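Unreported Stops Are a Safety Matter

Opinion, by Judit Rácz

In March the robotics laboratory at Waditz recorded a fault in its household cleanup program. The task was an ordinary one: a robot with two arms was to collect litter from a floor and place it in a wastebasket. During one run the right gripper failed to report that it had closed on an object. The controller treated the missing report as a completed grasp and moved on to the next step. The arm then swung across its work area with its fingers open, at full speed, while an operator was reaching in to reset the floor. The operator was not hurt. The log listed the run as successful.

It is the position of this writer that the log entry was the more serious of the two failures.

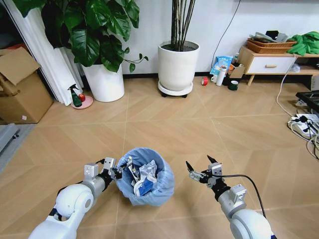

What the Record Showed

The review was led by Réka Hajdu, who examined 922 runs from the same program. In two of them the gripper signal was lost and the run was still marked complete. A reader may find that number small. It should be remembered that both cases came to light through a witness and that the software raised no alarm in either one. A fault that leaves no mark in the record cannot be counted by reading the record.

Botond Csizmadia, who maintains the control software, has argued that the default was reasonable when it was written. Early grippers dropped their signals often, and stopping for each one would have made the work impossible. This argument deserves respect. It does not follow that a default adopted for convenience should remain in force once people share the floor with the machine.
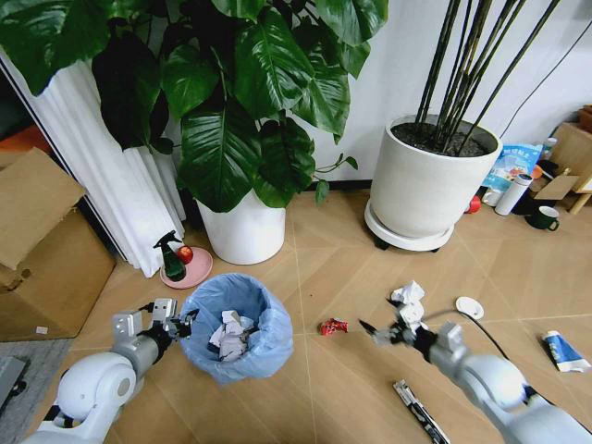
Household cleanup is widely regarded as a low-risk use of automation, and safety rules have been relaxed to match. The loads are light and the goods have no value. Yet the risk to a person comes from the arm, and the weight of the litter has little bearing on it. A crumpled ball of paper resting beside a gripper's pointed fingers is exactly the sort of object a person will bend down to straighten without a second thought. Operators who would never enter a welding cell will do this many times in a shift. Written procedures at Waditz required a full stop before any hand entered the work area, and the operators interviewed all knew the rule. They also believed that a quiet arm was a stopped arm.

Three Changes

The laboratory has accepted the first change proposed by the review. A lost signal now halts both arms, and a person must clear the halt at the console.

The second change concerns the record. A run with any missing gripper report should be marked incomplete, whatever the state of the floor at the end.
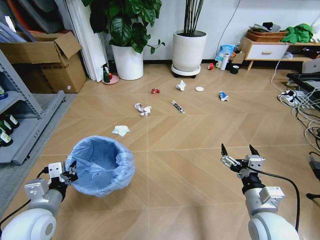

The third is still disputed. The review asked that speed be reduced whenever the work area is open to staff. Barnabás Bozsik has objected that slower runs will delay the program, and his estimate of the delay is probably correct. The delay should be accepted. Schedules were set before the fault was known, and they ought to be set again.

Other laboratories that use the same default should examine their own logs before the next round of trials, beginning with the runs marked successful. Waditz has agreed to share its review method with any group that requests it in writing.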